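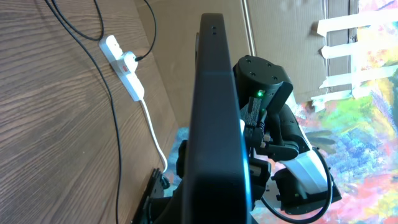 *Power strip and cables on the wood.*

**Bedport–Nolldale Bus Users' Group**
Minutes, 28th October, 7 p.m., upstairs at the library

**In the chair:** Serpil Çetinkaya
**Minutes:** Yến Vũ
**Apologies:** received from the transit authority, which sends them more regularly than the 81 bus.

**1. Last meeting's minutes**

Approved, with one correction. The June minutes said the Musine Street shelter would be replaced "shortly." Serpil asked that this be changed to "at some point," to keep the record accurate.

**2. Route 81**

The new timetable takes out the 6:40 a.m. departure from Nolldale and adds one at 11 in the morning. Members who start work at 7:30 were invited to consider the 11 o'clock. They declined.

The authority's letter says the 6:40 was "underused." A member who rides it every day said she usually stands as far as the hospital. Yến will ask which weeks the passenger count covered, and whether they included the two when the bridge was closed and the bus didn't run.

**Action:** Yến to write to the authority. Copy to the city council.

**3. Musine Street shelter**

Still no roof. The bench has been repainted, and it looks very nice in the rain.

Rajput Glass has quoted 2,000 dollars for a roof panel, fitted. The authority says the shelter belongs to the city. The city says it belongs to the authority. Serpil has both letters and will send each office a copy of the other one's.

**Action:** Serpil, by the end of the week.

**4. Petition**

Almost 300 signatures so far on keeping the early bus. There was a long discussion about whether people who signed both on paper and online should be counted twice. The meeting decided they should not, though not unanimously.

Paper sheets are still at the bakery and the Nolldale post office. Please use the pen on the string and leave it on the string.

**5. Bikes on buses**

The front racks hold two bikes. A third cyclist was left at Bedport station twice last month and would like it noted. Noted.

A motion to ask for three-bike racks on the Nolldale route passed. A motion to discuss scooters was put off until next time, as it was the last time.

**6. Other business**

The real-time sign at Bedport station has said "Due" since Monday. Serpil has reported it and has a reference number, which she read out.

Someone asked if the holiday schedule has been published. It has not.

Meeting closed at 8:50, so that those going to Nolldale could catch the 9:05. It came at 9:31.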